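Chapter 9
Finding the Floor

By the end of this chapter you will be able to take one color picture from a head camera and turn it into a map of places where a wheeled base may go. You will also have broken that map at least once, because I am going to ask you to.

I put this chapter off for two drafts. My students wanted grasping, my editor wanted grasping, and I wanted grasping too, since it's the fun part and it looks great in a talk. But every time I sat down to write about picking things up I found myself typing "assume the robot is already standing in a good spot," and after the fourth or fifth time I had to admit that I was hiding a whole subject inside the word "assume." So we do floors first. Sorry! The hands come in Chapter 10.

When I started at Vasier, my first job was a piece of software called Vurkivel. (Willy Groen named it and has never told me what it means.) Vurkivel had one task: look at the picture, say which pixels were floor. I thought it would take me a couple of weeks. I had a depth sensor on the head, I knew how high the head was, and a floor is flat. You fit a plane to the points, you keep the points close to the plane, you go home early.

That works a good deal of the time, and you'll write it yourself in Section 9.2. Then you'll take it into a real home with a big window, and you'll meet the thing that ate my spring. Strong sun can swamp the infrared light that many depth sensors depend on, and the sensor hands you a hole where the reading should be. A hole in the depth map can mean a sunlit patch of perfectly good floor. It can also mean a staircase going down. Your code has to do something about it, and "treat it as floor" and "treat it as a cliff" are both wrong often enough to get you in trouble.

I chose the cliff, being a nervous person. Our robot then spent most of May refusing to cross bright rooms. Marijke Verstraete, who ran the tests, kept a log of every refusal, and she let me read it out loud at the team meeting as a kind of penance. One entry just said "will not enter kitchen until lunch is over and sun has moved."

So we went back to color. A color picture still has something to say in a bright spot, even if it's a bit washed out, and a good model can use what's nearby to fill in the rest. That brings its own headaches, and they are the real subject of this chapter. I'll go through the ones that cost me the most time.

Floors have patterns. A wood-look floor is full of long straight edges, and an edge detector loves every one of them. My first color version cut a plank floor into ribbons and declared each ribbon a separate surface. A seam between two boards and the lip of a low step can look almost the same in a small window of pixels — a thin line, a slight change in tone on one side. What tells them apart is mostly context: what the line does farther along, whether the pattern carries on past it, whether it ends at a wall. You'll see in Section 9.3 why we feed the model the whole picture at a coarse scale as well as the small patches.

Light moves around. The edge of a sun patch can be the strongest edge in the room, and it means nothing at all to a wheel. A shadow is just as bad in the other direction. If you train on pictures from a cloudy week (I did) then your model will learn that floor is a thing of one even brightness, and you'll be puzzled for days when the weather clears up.

Furniture has gaps. This one sneaks up on people. Take any rack or chair on thin legs. You can see floor through it and under it, and the model is right to call those pixels floor. But floor you can see and floor you can drive on are different labels, and the planner wants the second one. In our code the perception step reports visible floor and a later step takes away whatever the body of the robot can't fit into. Sem Goossens argued for doing it all in one network. We had that argument for 16 days, and I've put both sides of it in Section 9.5 so you can have it too. Please keep the two labels separate in your homework, whatever you think of Sem.

Small stuff counts, sometimes. A speck on the floor might be a crumb, a screw, or a mark in the print of the board itself. Most bases will roll over any of those without caring. I used to run a filter that threw out every blob under 42 pixels, and I was pleased with it until Ryszard Szczepańska pointed out that a blob of that size at the far side of the room could be the foot of a stool. Size in pixels means very little until you know how far away you are looking. You have the camera height and the tilt of the head, so use them! There's a worked calculation in Section 9.4, and it's shorter than you'd expect.

A word about tools. The exercises use Steketti, the labeling program that comes with the book's code. You draw outlines by hand, save them, and compare them with what your program came up with. Please do the drawing yourself before you run anything. I know it's dull. You will learn more from having to decide, with your own mouse, where the floor stops at a baseboard than from any loss curve I could print for you. Start each picture at the far wall and work toward the bottom, and mark anything you can't decide on as "unsure." The scoring script skips those pixels, so there's no penalty for being truthful.

If your math is rusty, look over the section on camera geometry in Chapter 4 before going on. You need to be comfortable turning a pixel into a ray and finding where that ray hits a plane. Everything else we'll build as we need it, beginning with the plain old plane fit and the ways it goes wrong.

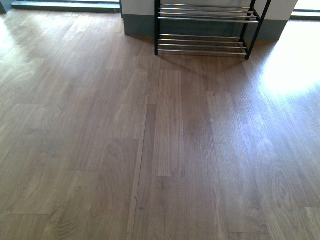 9.1 What the planner wants to know

Before we label a single pixel, let's talk about who is going to read the answer. The planner never sees your picture. It gets a grid, seen from overhead, and each cell in that grid holds one of three values: free, blocked, or unknown. I'd like you to keep that grid in mind all the way through, since a mask that looks lovely on your screen can still turn into a terrible grid. Near the robot, one cell covers a great many pixels and a few mistakes wash out. Far away, a single wrong pixel may cover a whole cell or more. So the first program we write will go backward, from a cell in the grid to the pixels that ought to have a say in it.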